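2026-08-16

**Wudlow opens its Bottle Bench to the neighborhood**

Wudlow is thrilled to share the Bottle Bench, a new program that gives empty drink bottles a second life as planters, funnels and bird feeders. The first 100 take-home kits are packed and free to pick up! 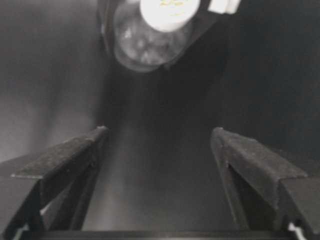
**Dana Trosik**
Program editor, Wudlow

We started in May with 22 bottles and one gray work surface, and the ideas came faster than we could write them down. Clear bottles are our favorites, caps included (the cap makes a great little drip valve).
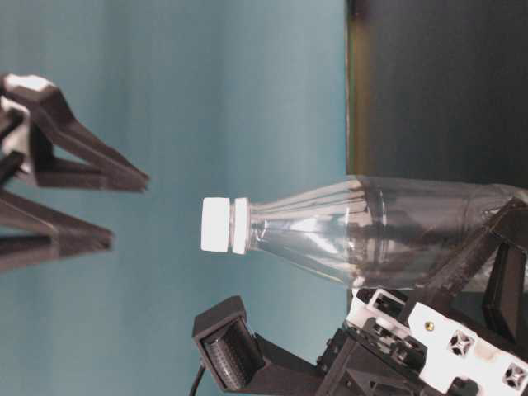 *A clear, empty bottle with its white screw cap.*

Each kit covers 3 projects, from an easy seed starter to the Dudon planter, a hanging pot that uses the whole bottle. Please rinse yours and peel off the label before you come in.
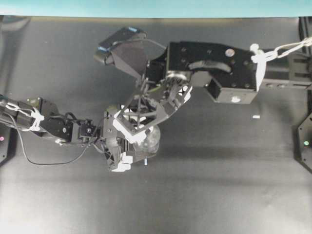
## Pick up a kit

Kits are at the front desk of the Ocampo building, one per household.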